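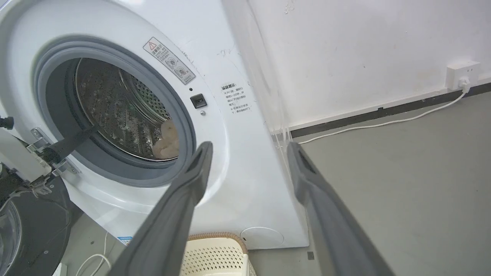 Slide 1. Washing machine with a cloth in the drum.

Slide 2. Who we are. Grikotier buys finished films and places them with theaters and streaming services. Žydrūnas Koppel joined in March to run acquisitions. He was in sales at Inau before that.

Slide 3. The first slate. We watched 96 films and made offers on 23. Say which ones closed. Do not name the two still in talks.

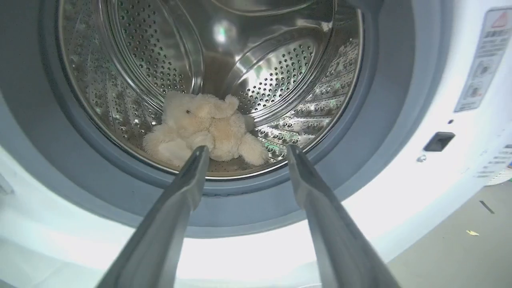
Slide 4. Terms. Vasiliauskas handles theaters and takes its fee first. Garkov has the streaming window, which opens after the theater run. Most titles start on 300 screens or fewer.

Slide 5. Costs. The smallest release cost us $4,000, nearly all of it posters and subtitles. Pause for questions on minimum guarantees, then hand over to Žydrūnas.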